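Thread on moving a small site from one flat network to routed VLANs without a weekend outage. Two comms cabinets, 23 switches, one firewall. Posting it in order because the order is what caught us out.

1/ Starting point: everything in a single /22, default VLAN, DHCP from an old server that also did printing. Phones, door controllers, desktops and guest wifi all in the same broadcast domain. It worked, in the sense that people could get to their email.

2/ The trigger was a loop. Somebody patched a desk switch into two wall sockets and the whole building went down for most of a morning. Spanning tree was enabled on the core and disabled on the edge, inherited from a config template whose author left years ago.

3/ So the first job was spanning tree, before any VLAN work. Root bridge set explicitly on the core, secondary root on the second cabinet, BPDU guard on every access port. Do this first. If you cut VLANs over an unstable layer 2 you will not know which change broke what.

4/ BPDU guard shut 3 ports within an hour of going on. All of them had small unmanaged-looking switches behind them that were in fact sending BPDUs. We replaced them with extra wall drops where there was spare cable and with managed eight-port units where there wasn't.

5/ Next, an inventory. Export the MAC table from each switch, join it to the DHCP leases, join that to the ARP table on the firewall. What is left over is your list of static addresses. Ours came to more than anyone had written down.

6/ Tudur Mostyn wrote the join as a short script and ran it every fifteen minutes for a fortnight. One pass isn't enough. Some devices only speak at night, and the Randent door controllers stay silent until a card is presented.

7/ Addressing. We gave each VLAN a /24 even where a /27 would do. Private space is free and renumbering is not. Third octet matches the VLAN ID wherever it fits. You can argue this is wasteful. I have stopped arguing about it.

8/ Naming: VLAN names are identical on every switch, lower case, no spaces. Two of the older Fereck units truncate long names without warning, so keep them short. Found this when a search of the config backups came back with half the results missing.

9/ Routing went on the core, with filtering between the sensitive VLANs on the firewall. Voice and desktops route on the core. Door control, guest and management have their gateway on the firewall and nowhere else. If you put a gateway on both you'll get asymmetric paths and sessions that drop after the state timer expires.

10/ DHCP relay. Every routed interface needs a helper address, and the scope must exist before the interface comes up. Felicja Ziółkowski did the scopes in one batch and then checked each with a laptop on a test port. Two had the wrong gateway. Cheap to find at that stage.

11/ Lease time: dropped to 300 seconds the day before each cutover, put back afterwards. Clients renew at half the lease, so most of them move without anyone touching them. Printers are the exception. Printers are always the exception.

12/ If a port changes VLAN and the link stays up, the client doesn't know it has moved. Bounce the port. For phones with a desktop behind them, bounce the PoE as well, or the phone keeps its old address and the desktop gets a new one.

13/ Trunks. Prune them from the start. List the allowed VLANs explicitly and set the native VLAN to one that carries nothing. We missed this on one uplink and guest traffic was reachable at layer 2 from a cupboard in the loading bay.

14/ Be careful with the add keyword. On our core, setting the allowed list without it replaces the entire list. I have done this once, on the uplink I was connected through. Iwona Domański walked to the cabinet with a console cable and was very polite about it.

15/ Since then, every remote change goes in with a scheduled reload or a commit timer. Ten minutes is enough. Cancel it when you have confirmed access from a second session, not the one you made the change in.

16/ Management VLAN last. It's tempting to do it first because it feels tidy, but while things are moving you want the old path to the switches still there. We kept both for two weeks, then removed the old addresses one cabinet at a time.

17/ Multicast. Paging on the phones stopped working as soon as they had their own VLAN. IGMP snooping was on, but no querier existed, so group membership aged out. Enabled the querier on the core and paging came back. Crisanto Panganiban spotted it from a capture in less time than it took me to open the ticket.

18/ Monitoring. Steltix was polling by IP, so every renumbered switch appeared as one dead host and one unknown host. Move your polling to DNS names before you start. We did it halfway through, and the graphs for June have a hole in them.

19/ Documentation is one table: VLAN ID, name, subnet, gateway location, DHCP yes or no, owner. Lucyna Wieczorek keeps it in the same repository as the switch configs, so a change to one without the other shows up in review.

20/ Still to do: 802.1X on the wired side. The desktops are ready, the door controllers never will be, so they'll stay on MAC bypass with a tight ACL.

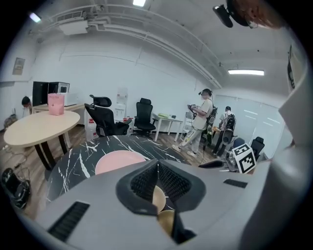 21/ For the ACL, permit the controller to its server and to NTP, plus DHCP if it uses it, and log the denies for a month before you enforce anything. Ours also wanted DNS to a hard-coded resolver. I'll post the final rule set once it has been through a firmware update.

Recent threads
Reading a MAC table when the stack has renumbered itself
Siddiqui access points and the missing LLDP field
Console cables: which pinout is in your bag
Why the guest wifi has its own DNS
Labelling patch panels after the fact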